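Fahy Document Review Opens Second Office in Plaltulside

PLALTULSIDE, 28 October 2022 – Fahy Document Review, which supplies contract attorneys and review teams to law firms and corporate legal departments, has opened a second office in Plaltulside. The office began taking work in September and is now fully staffed.

The new location has 77 review seats on one floor, with two closed rooms for matters that must be kept apart from other work. Together with the original office in Nilton, the company can now seat 300 reviewers at a time.

Fahy started as a staffing service for small litigation firms in Nilton that needed extra help before trial. Over time clients began asking the company to run the whole review, from the first batch of email to the final privilege log. Managed review now makes up most of its business, and the Plaltulside office was set up with that work in mind.

"Our clients in Plaltulside were sending their project leads to Nilton every week," the company said in a statement. "Some of them asked us for years to open something closer. The lease came up, the space was the right size, and we took it."
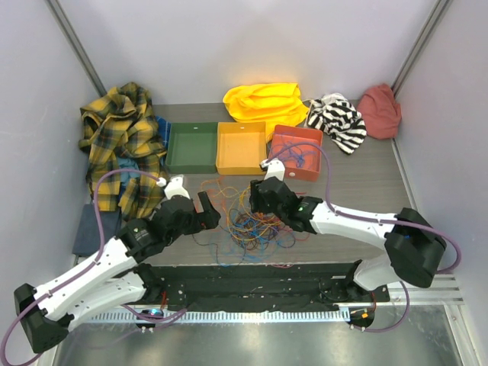 By the Fahy Communications Office

The Plaltulside office uses Filedach, the same review platform the company runs in Nilton. A matter can be moved between the two offices or split across them without reloading the documents. Reviewers at both sites follow the same training and conflict check procedures, and each project has one lead attorney who stays with it until production is complete.

Over the past year the company worked on 1135 separate matters. Most were commercial disputes and employment cases, with a smaller share of second requests and internal investigations. Foreign language review will continue to be handled from Nilton for now – the company expects to add it in Plaltulside once it has hired enough qualified readers.

Attorneys who would like to be considered for project work at the new office can apply through the careers page on the Fahy website. Applicants must be licensed and in good standing in at least one state. Prior review experience is helpful but not required.

Clients with open matters do not need to do anything. Project leads, billing contacts and phone numbers stay the same.

About Fahy Document Review

Fahy Document Review provides contract attorneys, managed review and privilege logging to law firms and corporate legal departments. It has offices in Nilton and Plaltulside.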